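January, workshop notebook, Dornmont travel study
Started 7.40 a.m., kettle on, heating not really on yet

Third coding session on the family trips questionnaire, and I am so pleased with how this lot came in. We sent out forms through the Dornmont libraries and the two coach operators and I'd have been happy with half of what we got. Total usable returns now stand at 1,435. I've checked it against the box labels and against Lewis's sheet and all three agree, which for this project is a small miracle (see my entry on the October pilot, and please don't show it to anyone).

Quick reminder of what we're after, for whoever picks this up in the spring. We want to know what households mean when they say a trip "went well". The old surveys ask if you were satisfied, one to five, and everybody puts four. So question 9 on our form leaves a big blank box and says: tell us about the best hour of your last trip away together. Best hour, singular. I argued for this back in the summer and got some doubtful looks, and oh, the answers are wonderful. People write right up the margins.

Coding so far

Of the 1,435, we have 438 with something written in the box that's long enough to code (more than one sentence, or one very good sentence). Lewis and I each did the same 40 blind this morning to see how far apart we are.

Codes as they stand:

FOOD - eating together, cooking, chips on a wall, all of it
WATER - sea, lakes, pools, puddles. Puddles came up more than I'd have guessed
JOURNEY - the best hour happened while getting there or getting back
LOST - wrong turning, missed stop, plans gone astray, and they loved it
NOTHING - "we just sat there"
OTHERS - met somebody, made friends, the people in the next caravan
SIGHT - castle, museum, view, the thing on the leaflet

We matched straight off on most of them. Where we split was nearly always JOURNEY against FOOD, the picnic in the lay-by problem. Lewis puts a sandwich eaten on a train under FOOD and I want it under JOURNEY. We've agreed to allow two codes per answer, first and second, and to write down which one the person mentions first. That feels fair to the people who wrote it.

SIGHT is much thinner than I expected! I really thought the castle at Urkau would be all over these. It's the reason most of the coaches go there. But people who went to Urkau write about the ferry, and the bakery by the ferry, and the man who sells tickets for the ferry. One child (the form says "filled in by the youngest, aged 7") wrote that the best hour was when the ferry was late. That's LOST and WATER and possibly NOTHING and I have no idea how to enter it. Have put a star by it.

10.15

Elin Ellis rang from the coach side. She's got the passenger notes from the winter runs to Pedon and is happy for us to set them beside our forms, names taken off. This is very exciting. Up to now we've had people remembering a trip months later, and the Pedon notes were written on the way home, the same evening. If the same kinds of hours turn up in both, then our big blank box is doing its job. If they don't, that's nearly as good, as it would say something about what sticks.

Things to ask her for:
 - which run each note belongs to (morning or afternoon departure)
 - whether the notes were handed out by the driver or left on the seats
 - how many seats were taken on each run, if they keep that

My hunch, written down here so I can be properly embarrassed later: the same-evening notes will have more SIGHT and more complaints about legroom, and by the time people fill in our form the legroom has gone and the bakery has grown. Lewis thinks the complaints will last and the castle will fade. Loser does the envelopes for the second mailing.

Noon, notes while eating

Have been through the answers from households with three generations travelling, there are 63 of them. I know it's a small pile and I mustn't get carried away, but I am a bit carried away. What I keep seeing is that the grandparent and the parent are answering about different hours of the same day. The form only has one box, so what you get is two handwritings, sometimes an arrow, and once a crossing out with "NO IT WASN'T" above it. We could be losing a lot by allowing one answer per household. For the second mailing I'd love to try a version with a box for each person. It would mean a folded sheet, and heavier post, but I've looked at the budget line and I think we can stand it for a part mailing.

Other things from the three-generation pile:

NOTHING is high. Sitting on a bench, sitting in a conservatory, sitting in a parked car watching rain. Several of them say something like "all of us in one room for once".

The trip doesn't have to be far. Quite a few are within an hour of Dornmont. One was to the other side of the same town, to a guest house, for two nights, and it's one of the happiest answers in the box.

Money gets mentioned, and kindly. Who paid for the ice creams, who was allowed to pay for the petrol. We have no code for that. Proposing TREAT. Lewis to agree or not.

A worry

Our forms went out through libraries and coaches. So we've heard from people who visit libraries or ride on coaches. Households who haven't been away at all are hardly in there, and question 2 (have you been away together in the past year, yes or no) sends the "no" people straight to the end of the form with a thank you. I wrote that skip myself and I regret it. They've taken the trouble to pick up the form! We should ask them about the trip they'd like. Second mailing: change the skip so that "no" goes to question 9b, "tell us about the best hour you'd like to have". I've drafted it in pencil on the back of the spare form, blue tray.

Also the word "trip". In the pilot some people didn't count staying with relatives as a trip, and others counted a day at the swimming baths. I'd like to leave it loose. Lewis wants a definition. We have gone round this twice and the compromise is a line under question 1 that reads "any time away from home together that felt like a trip to you". I like it very much. It'll be a pain to compare with anybody else's figures, and we'll have to say so in the write-up.

2.30

Second batch of coding, on my own. Did the next lot from the coach forms. Going slower, partly as the handwriting is worse (pens on coaches) and partly as I keep reading bits out to an empty desk opposite. JOURNEY is well ahead here, as you'd expect from people handed a form on a coach. Must keep the library forms and the coach forms apart in every table. I've put a red dot on the coach ones, top right corner. If you find one without a dot and it smells of crisps, it's coach.

I tried sorting by month of travel as well. August is the biggest heap by far, no surprise. But the length of the answers goes up in the off months. People who went to Pedon in the cold write and write. Could be they had more time, could be they had the place to themselves. There's an hour in one of them spent in a bus shelter with a flask which I'd put up against any beach.

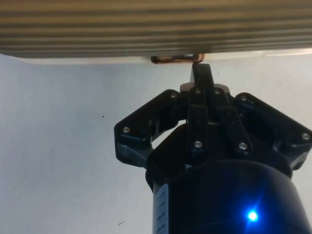 Lewis came back at four and disagreed with me about the August heap: he says the short answers in August are down to small children, that parents with a toddler on one knee will write six words and mean all of them, and that we ought to check the ages on question 3 before making anything of the weather. He'd also like it noted that "sandy but good" is a complete answer and should be coded. Fine, yes, both points taken, and I've moved "sandy but good" into the codable pile under WATER. That makes 439, and it means the rule about one very good sentence needs stretching to cover half of one. He's right about the ages too. I pulled out a handful of August forms and most had an under-five in the household. Needs doing properly.

We spent a while on how to show the results. A bar chart of the codes is the obvious thing and we'll do one. What I'd really like alongside it is the hours themselves, set out through a day from early morning to night, with a line from somebody's form at each. Plenty of people give a time without being asked. "About half six, before anyone else was up." "The last hour on the beach." I think you could fill a whole day this way from our pile alone. Lewis thinks the small hours will be empty. I bet him there'll be a ferry.

To do

Elin: send her the list above, and thank her properly
Reword skip at question 2, get 9b typed
Price up folded sheet for the part mailing
Ages against length of answer, August only, then the rest
Settle TREAT before coding any more (yes from me)
Re-read the first 40 with the two-code rule and see if we get closer
Find the starred one about the late ferry and decide

Also: the stapler in the blue tray is the bad one. The good one is in my drawer, help yourselves.

4.50, packing up. Just had one more look in the box and there's an answer that reads, in full, "When Dad sang." No code at all for that. Have left it on Lewis's keyboard for the morning.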